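Clemine Accessibility Notes
1/9

Okay friends, settle in, because I have been meaning to write this up for weeks and I'm finally sitting down with tea to do it. This one is about getting home modifications approved when you rent, and specifically about the ramp and bathroom work at my building in Tarnatcombe.

14 replies · 31 shares

2/9

Some background for the newer folks (hello, and thank you for being so kind in my replies!). I use a power chair full time now, and my front entrance has two steps. Two! You would think that would be a small thing to fix, and the carpentry part is. The paperwork part had me on the phone more than I've been on the phone since high school.

3/9

What finally got things moving was putting the request in writing. I had asked the front office out loud, very nicely, several times, and everyone was very nice back, and then nothing went on paper. Regula Wyss, who works with tenants over at Boutros, sat with me one afternoon and helped me get it down to a single page: what I need changed, why I need it to use my own home, and a date I'd like an answer by. 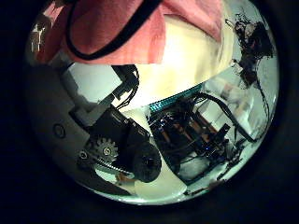 Pink cloth, black cable.

9 replies · 12 shares

4/9

A few of you asked what the letter said about my disability. Very little! I wrote that I use a wheelchair and can't get through the front door without help. I didn't send my whole medical history and I wasn't asked for it. If your disability isn't one people can see, you may be asked for a note from a doctor or someone else who knows your situation, and Regula said a short one is usually plenty.

5/9

Now, money. The quote for the ramp and the handrail came to $1,646, and the bathroom grab bars were another $173 on top of that, installed. Who pays depends a lot on what kind of housing you're in and where you live, so please, please ask a local center before you assume it's you. I very nearly wrote a check for the whole thing in February because I was tired and wanted it over with. In the end I paid $200 and a small grant covered the rest.

22 replies · 40 shares

6/9

Measuring! I cannot say this warmly enough: measure everything yourself before the contractor comes, and then measure it again with them standing there. Jihad Smadi from Prosel did our ramp, and he was lovely about me rolling around behind him with my own tape. We found that the landing on his first drawing was 6 inches too short for me to turn my chair and pull the door open at the same time. He redrew it that same evening.

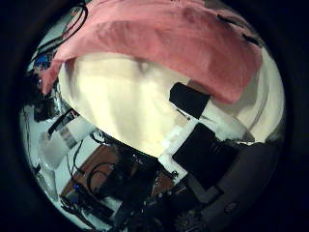
7/9

Grab bars deserve more thought than I gave them at first. I had picked a spot by looking at pictures online, and it was completely wrong for how I really move from chair to tub. What helped was marking the wall with tape and practicing the reach for a few days before anybody drilled. Contrast matters too, if your eyes are anything like mine. Black pads against a cream-white surface, like the ones in the photo with this post, are so easy for me to pick out, and my original choice was a white bar on white tile. I went with dark bars and I've been happy with them every single morning.

8/9

If you get a no, ask for it in writing and ask what would make it a yes. Mine started as a "not right now" over the color of the railing, of all things. We agreed on gray. I would have agreed on purple with stars if it meant getting my own groceries in the door.

18 replies · 27 shares

9/9

I'm happy to share a blank version of my letter with anyone who'd like one, just reply here and tell me whether you want large print. Next time I'd like to talk about laundry room doors, which are so much heavier than they need to be, and I have opinions.

37 replies · 52 shares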